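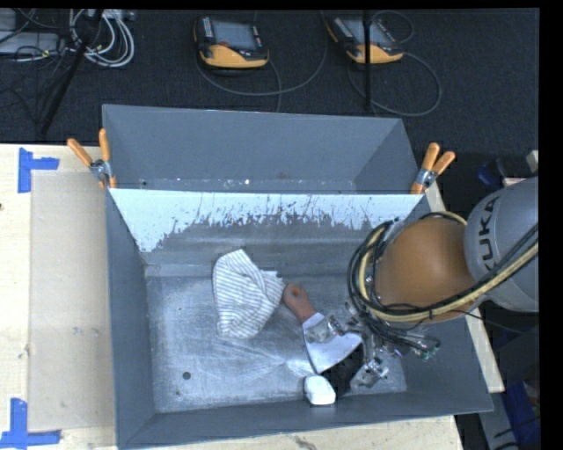
Attachment 1: the two grey bins, from the bench side

Ticket 3837: Stock labels printing in the wrong order
Site: Larnosham
Product: Rundetero label module
Status: Open (again)

08:20 Reported by site. Labels for the Leblanc order come out sorted 1, 10, 100, 101, 2. Site asks whether this is a new feature. It is an old one.

08:45 Asked site to restart the print queue. Site had restarted it, plus the printer, plus the office kettle by way of a shared socket.

09:30 Item number field is set to text. Changed to number. Labels now in order, and every leading zero gone. Changed back.

10:15 Added a padded sort column. Test batch of 20 fine. Full batch stopped dead at label 110 with "Unknown error (known)". Have asked Skolura what that means.

11:40 Skolura replied with a link to the help page, which says to contact Skolura.

13:05 Found it. Row 110 has a line break in the description, pasted in from somebody's email along with half a signature. Removed. Batch ran to the end, about 4000 labels, all in order.

13:10 Closed.

13:25 Reopened by site. Labels correct, but now in French. Checking the Leblanc template.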